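Where Does a Computer Keep Your Things?

A page for curious readers, by Aishwarya Annamalai

You write a story on the computer on Saturday. You press Save, you switch the computer off, and you go to play outside. Next morning you switch it on again and the story is there, with every word in its place, also the word you spelled wrong.

Where was the story during the night? The computer had no power. The screen was black. The fan was quiet. Still, something inside kept your story safe.

The something is called a drive. In this page we will look at one kind of drive, the hard drive, and at the metal house it lives in. We will also meet its neighbor, the memory, because many people mix up these two. I mixed them up too, until I was eleven years old and my uncle in Brumov let me look inside his old office computer.

The metal house

The big box of a computer is called a chassis. You say it like this: CHASS-ee. It is a French word, and it means the frame that holds all the other parts. A car has a chassis too.

Many computer cases are made of thin metal, bent into a box. Inside the box there are places prepared for each part. One place is for the fan. One place is for the power supply, the heavy part that takes electricity from the wall and makes it gentle enough for the small parts. And there are places for drives. Such a place is called a bay, like a bay at the sea where a boat can rest.

When a drive is in its bay it should not move. It should not shake, either. If you have ever carried a glass of water on a bus, you know why it is good to have a safe place for things which do not like shaking.

What is in a hard drive?

A hard drive looks from outside like a flat metal box, the size of a thick small book. It looks a little boring. But inside there are round plates, very smooth and shiny, like mirrors. They are called platters. When the computer works, the platters spin very fast, many times in each second. You can sometimes hear it - a soft hum, and then small clicks.

The clicks come from an arm. The arm moves over the platter, here and there, and at its end there is a tiny part called the head. The head does not touch the platter. It flies above it on a very thin pillow of air, thinner than a hair from your head.

The surface of the platter is covered with something magnetic. You know magnets from the door of the refrigerator. On the platter there are many, many spots so small that you can not see them, and each spot can be magnetized in one direction or in the other direction. One direction can mean 1, and the other can mean 0. The head can read the spots, and it can also change them.

Your story is written in this way, as a very long row of ones and zeros. The number 183, for example, is 10110111 when a computer writes it. (If you have learned binary numbers in school, please check me.) Letters have their numbers too, and pictures, and songs. For the drive it is all the same.

When the power goes off, the spots do not change. A magnet on your refrigerator does not fall down when you turn off the light in the kitchen. For the same reason your story stays.

The drive wears a coat

In some computers the drive is fixed with screws. In other computers it sits in a holder, and then you can take it out more easily. The holder is called a caddy. You can think of it as a coat for the drive, or as a small tray. Often it is made of plastic, and many times the part where you should hold it has a bright color.

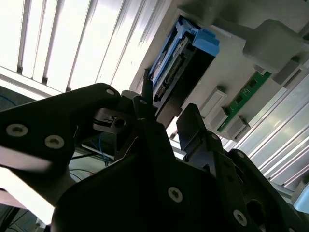

The color is a message for the person who repairs computers. In many computers, blue or green plastic says: "You may touch me. You may pull me here." It is a good idea, I think. When you open a machine full of gray and black parts, you are happy to find something that tells you where to put your fingers.

At one side of the drive there is also a circuit board. This is a thin flat board with fine metal lines on it. The lines are like streets, only electricity travels there and not cars. The board is the drive's own small brain. It tells the platters when to spin, it tells the arm where to go, and it speaks with the rest of the computer.

To speak, it needs a mouth, and the mouth is the connector. Many drives have a connector with the name SATA. You say it SAY-ta or SAT-a, people do not agree about it. It has a row of small metal contacts. Some contacts are for power, and some are for the ones and zeros. A connector often has a shape like a letter L, and therefore the plug can go in only one way. If you try it the wrong way around, it will not go, and you should never push harder!

The contacts are often covered with a little gold. It is real gold, but the layer is so thin that you could not make even a ring for an ant. Gold is used there for the reason that it does not rust, and electricity goes through it very well.

The neighbor with a short memory

Not far from the drives you can often find a long, narrow board with black chips on it. Very often it is green. This is a memory module. People call it RAM.

Now comes the part that is confusing. We say "memory" and we think it must be the place where the computer remembers our things for a long time. But RAM remembers only as long as it has power. When you switch the computer off, RAM forgets everything, and it is quite normal.

Why do we need it, then? Because it is quick. Think of your desk and your bookshelf. The bookshelf keeps all your books, but you must stand up and walk to it. On the desk you have only two or three books, but you can reach them with your hand immediately. When you finish your homework, somebody clears the desk, and the bookshelf stays full.

The drive is the bookshelf. RAM is the desk.

When you write your story, it is first on the desk. When you press Save, a copy goes to the bookshelf. If the electricity stops before you press Save, well, then you can lose your last sentences. It happened to me with a school report about frogs and I can still remember how angry I was. Now many programs save by themselves every few minutes, and children are less angry.

The memory module stands in a slot, and at the ends of the slot there are usually small latches. They close over the edge of the module and hold it. At the lower edge of the module you can find contacts again, also with gold color. There is a small gap between them, called a notch, which does the same work as the letter L on the drive: it lets the board go in only the right way.

Are there other kinds of drive?

Yes. Many new laptops have no platters and no arm. They have a solid state drive, or SSD, and in it nothing moves. It keeps the ones and zeros as tiny amounts of electricity, locked in very small rooms. It is quiet and fast, and it does not mind so much if you drop your bag (but please do not drop your bag).

Hard drives are still used a lot, because they can keep very much for not so much money. When you watch a film from the internet, it is possible that it comes from a hard drive in a big building far away, where there are shelves and shelves of them.

Try it at home: a paper drive

You need squared paper, a pencil and an eraser. One friend is also useful.

1. Draw a row of eight squares. This is one byte. Make as many rows as you like, one under the other.

2. Decide that a dark square is 1 and an empty square is 0.

3. Make a secret list with your friend. For example, A is 00000001, B is 00000010, C is 00000011. Continue until Z.

4. Write your name on the paper drive, one letter in each row.

5. Give the paper to your friend and go out of the room. When you come back, your friend should have read it.

You can leave the paper in a drawer until April and it will still say your name. For testing the RAM, do the same with chalk on a small board, and wipe it clean when somebody says "Power off!"

Can I open a computer myself?

Please do not do it alone. Ask a grown-up who knows computers, and ask if there is an old one that is not used any more. It must be unplugged from the wall. The power supply, this heavy part from before, must stay closed always, also when the plug is out, for it can keep electricity inside for some time.

Before you touch a board, touch an unpainted metal part of the case. In this way the small electricity from your sweater goes away. It is the same electricity that makes your hair stand up when you take off a wool hat, and chips do not like it.

Hold boards only at their edges. Put the screws in a cup. My uncle used an egg cup, and I use an egg cup too.

Words to remember

Bay - the place in the case where a drive rests.
Caddy - the holder around a drive.
Chassis - the frame of the computer.
Connector - the part where a cable or a board joins another part.
Head - the tiny reader at the end of the arm.
Platter - the round plate inside a hard drive.
RAM - fast memory that forgets when the power is off.

On the next page: why does a computer need a fan, and what happens when there is too much dust in it?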